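13. Mai 2026, Werkstatt, Klebeproben

Heute die zweite Serie mit dem Knochenleim gemacht. Marin Kolev hatte im März geschrieben, dass der Leim von Kalinowski bei 57 Grad am besten fließt. Bei mir war er da noch zu dick, der Pinsel hat Fäden gezogen. Ich habe dann mehr Wasser gegeben, einen Löffel auf den Topf, und danach ging es besser.

Acht Proben aus Ahorn, vier davon vorher mit Zahnhobel aufgeraut. Die Zwingen habe ich nur mit der Hand angezogen, ohne Schlüssel. Zwei Proben sind beim Pressen etwas verrutscht, ich habe sie mit Bleistift markiert.
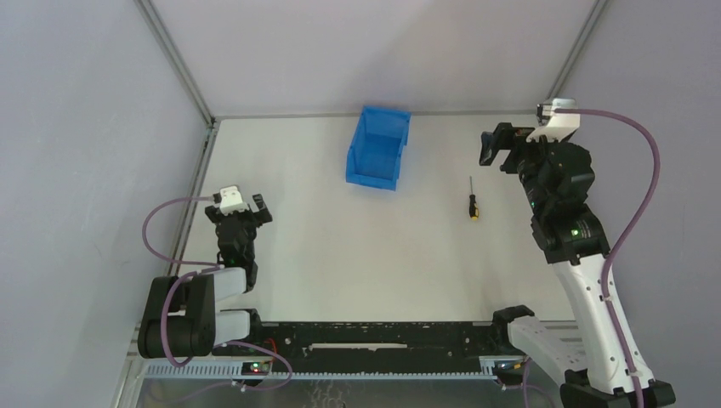
Die verrutschten Proben werte ich nicht mit aus, aber ich werfe sie auch nicht weg – Wissam möchte daran die Sache mit dem warmen Messer probieren. Raumtemperatur war 23 Grad, Fenster geschlossen. Die Feuchte habe ich leider vergessen zu notieren.

Frage an Nabil: Ist der Rest von der alten Packung noch im Schrank? Ich hätte gern einen Vergleich mit derselben Charge.

Morgen die Zwingen lösen, nicht vor Mittag. Topf ist ausgewaschen, Pinsel liegt noch im Wasser.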